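Orkcombe Play Kitchen Set: README

Katherine Mamani
Dec 1, 2025
3 min read

This card covers the Orkcombe play kitchen set, the pretend food and small furniture kept for the tabletop tidying tasks. It lists what belongs to the set, how items are named in the labels, and how the table gets laid out.

## Contents

The set holds 42 catalogued items. Most are pretend food. The rest are containers, dishes and small appliances at child scale, plus the cabinet. Spare pieces are kept in a tub marked Karras and aren't catalogued.

Tasks are short and domestic: put the fruit away, clear the plate, set the toast out for breakfast. There are 200 written task cards, each with a start layout and an end layout.
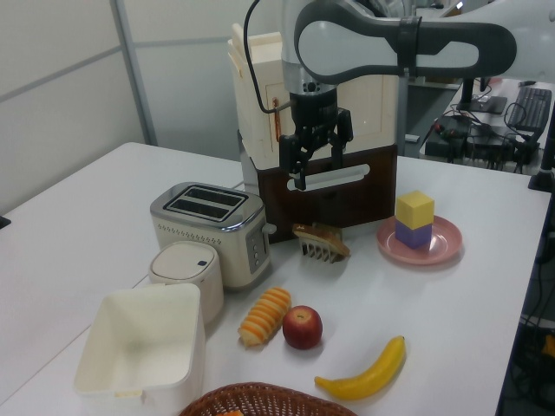
Item names follow what a person would say in their own kitchen. Colour comes first, then the object, so labels read "red apple", "yellow banana", "pink plate". Blocks are named the same way, and a stack is written from the top down. The yellow cube on the purple cube is "yellow cube, purple cube", with the plate given as the location. Bread standing in the white rack is "toast"; a slice anywhere else is "bread slice". The striped roll is always "roll", whichever way it's lying.

## Layout

The cabinet goes at the back of the table and the toaster to its left. Both stay put for the whole task. Food can go anywhere in front. The cream bin and the wicker basket are separate locations and shouldn't be swapped in the labels. Older cards from March call both of them "tub". Wilmer Bermúdez has corrected all but 7 of these.

## Known issues

- "Handle" is ambiguous on the cabinet. Use "orange handle" for the upper part and "white handle" for the lower part.
- The Ellport version uses a different toaster, labelled "toaster B".
- Food left on the tabletop has no container name. Write "table".

## Care

Wipe food pieces with a damp cloth and dry them before they go back in storage. Don't soak the basket.

Replacement pieces come from Skustton. Send label corrections to Wilmer with the card number.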